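Status: in use, small fixes only. Last full pass over the tables 2019-01-25.

# Brodo: table setting and clearing

Brodo is a set of records of everyday work at a table. Dishes get put out, things get moved to make room, the table gets cleared and wiped, and the dishes go back on the shelf. Each record covers one short piece of that work and says which objects were involved, which table it happened at, and how things were arranged at the start and at the end.

There are 1953 records. The objects come from a list of 35 kinds, and the work was done at six tables in two rooms. The files are plain CSV with UTF-8 text.

Questions go to Golshifteh Najafi, who keeps the object list and has the last word on what a thing is called.

## Files

- `records.csv`: one line per piece of work
- `objects.csv`: the object list, with size, material and usual place
- `tables.csv`: the tables, with measurements and surface notes
- `layouts/`: start and end arrangements, one text file per record
- `words.md`: how we use ordinary words like "stack" and "push"
- `CHANGES.md`: corrections, newest first

Record numbers are never reused. If a record is withdrawn, its number stays out of `records.csv` and is listed in `CHANGES.md` with a short note.

## What a record looks like

```
record_id,room,table,activity,objects,start,end,result
0418,skutance,S2,clear,"soup bowl;soup spoon",spread,stacked,done
0419,skutance,S2,wipe,"dishcloth",folded,folded,done
0420,skutance,S2,set,"placemat;soup bowl",shelf,placed,partial
```

`activity` is one of `set`, `clear`, `stack`, `sort`, `fold`, `wipe` or `shift`. A `shift` is a small move on the same table, such as sliding a bread basket over so a pot can go down next to it. We went back and forth on whether that should count as setting. It ended up with its own label after too many `set` records turned out to be the same basket moving a few inches.

`result` is `done`, `partial` or `not_done`. A partial result means at least one object reached its end position and at least one did not. For wiping, partial means the cloth did not cover the marked area. A plate that ended in the right spot but upside down is partial too.

`start` and `end` are short words for people reading the file. Use the layout files if you need anything more exact.

## Rooms

**Skutance** is the kitchen. It has a long counter, a sink under the window, open shelves on the left wall and a drawer unit for flatware. The top drawer sticks in damp weather, and a few records have a long wait in them while someone gets it open. They are marked `drawer` in the notes column.

**Pustotano** is the dining room next door. The tables there are lower and have more space around them. Dishes are kept in a sideboard with two sliding doors. Only one side can be open at a time, so records that use both plates and glasses usually include a door being moved partway through.

Both rooms have daylight from one side and a ceiling light. The light was on for all of the dining room work. In the kitchen it depended on the hour, and there is a `light` column for that in the full table.

## Objects

The object list was put together from what was already on the shelves. It was fixed in September and has not been added to. The main groups are below; `objects.csv` has the full list with measurements.

- Plates: dinner, side, one oval serving plate
- Bowls: soup, cereal, a large mixing bowl
- Cups and glasses: mugs, short tumblers, one pitcher
- Flatware: forks, table knives, soup spoons, teaspoons
- Cloth: dishcloths, napkins, cotton placemats
- Serving things: ladle, bread basket, trivet, salt and pepper
- Storage: lidded boxes, jars, a flatware tray

The soup bowls are listed under the shop name Mokoena, which is on the box they came in. It is only there to tell them from the cereal bowls, which are close in size and get mixed up. The soup bowls have a wider foot. If a layout says "bowl" with nothing in front of it, the person writing it could not tell, and we left it that way.

Food was not used. The pot and pitcher were handled with water in them in some records, and `filled` is set to `yes` for those.

One soup bowl got a chip in the rim partway through. It stayed in use, and records that involve it carry `chip` in the notes. The replacement tumblers are slightly taller than the old ones. Both sizes are in `objects.csv`, with the same kind name and different item numbers.

## How layouts are written

Layouts are written from the side of the table where a person would sit. "Near" is toward that seat and "far" is away from it. Left and right follow from the same seat. On the round table the seat is the one closest to the door.

A layout file looks like this:

```
table: P1
seat: near
placemat: center near, long side along edge
dinner plate: on placemat, center
fork: left of plate, handle near
knife: right of plate, handle near
tumbler: far right of plate
```

We do not use inches in layouts. An earlier version did, and people measured from different edges. If an object is within a hand's width of another one, write "next to." If there is more space than that, write "left of" or "right of."

Stacks are written from the bottom up. A folded cloth gets the number of folds and the direction the open edge faces. For loose flatware in the tray, list the compartments from left to right and do not try to give an order within each one.

## Surfaces

Surface matters more than we expected for cloths and for anything flat. A napkin slides easily on a smooth top and bunches up on a rough one. Side plates can be hard to lift from a surface with no lip or groove, and a placemat underneath changes that.

`tables.csv` gives a surface entry for each table. The entries are short: color, pattern, and whether a placemat was the normal starting point. We use "wood-grain" for the look of a surface and keep a separate column, `material`, for what it is made of. Fill in `material` only if you know. Two of the tables still have a blank there, and a blank is fine.

Color words are limited to light, medium and dark. "Honey," "oak" and "blond" were all used for the same table in the first draft, which made it look as though we owned more furniture than we do.

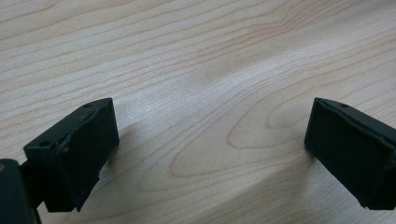 Marks on a table go in the same file, under `marks`. Put down rings, scratches and dents that were there for more than a day. Crumbs and water spots belong to the record, and wiping takes care of most of them. The round table has a pale ring near the far edge that shows up in a lot of notes as "spot, would not wipe off." Please stop trying to wipe it off. It is in `tables.csv` now as a mark.

A tablecloth counts as an object. While it is on, the surface entry for that record is `covered`, whatever is underneath.

## Known problems

- Forks and soup spoons were swapped in a run of early sorting records. Most have been fixed. Any that are still in doubt have `check` in the notes.
- "Napkin" and "dishcloth" were used loosely at first. Go by the item number where there is one.
- Clearing is better covered than setting. People cleared whatever was on the table before starting the next layout, and wrote it down.
- The pitcher appears in the kitchen only.
- Left-handed place settings are rare, and none of them use a knife.
- Some `wipe` records have no end layout. For those, assume that nothing on the table moved.

## Using the records

Keep records from the same table together if you are dividing them into groups. Layouts at one table are often small changes to the layout before it, and splitting them apart will put near copies on both sides.

For a first look, filter on `activity = set` and `result = done`, then open the matching layout files. They are short and easy to read. The `shift` records make more sense after that.

Do not use the time column to judge how long a task should take. It includes pauses, the sticky drawer, and people coming through for coffee.

## Making corrections

Send the record number, the column, and what it should say. One line is enough:

```
0733, objects, "teaspoon" should be "soup spoon"
```

Please do not rename objects in your own copy and send the whole file back. If you think an object has the wrong name, write to Golshifteh first. A name change touches `objects.csv`, the records and all of the layouts that mention it, so these are done together and entered in `CHANGES.md` under one heading.

Spelling fixes in notes are welcome. Leave `bread baskit` in item 22 alone for now; two scripts still look for it.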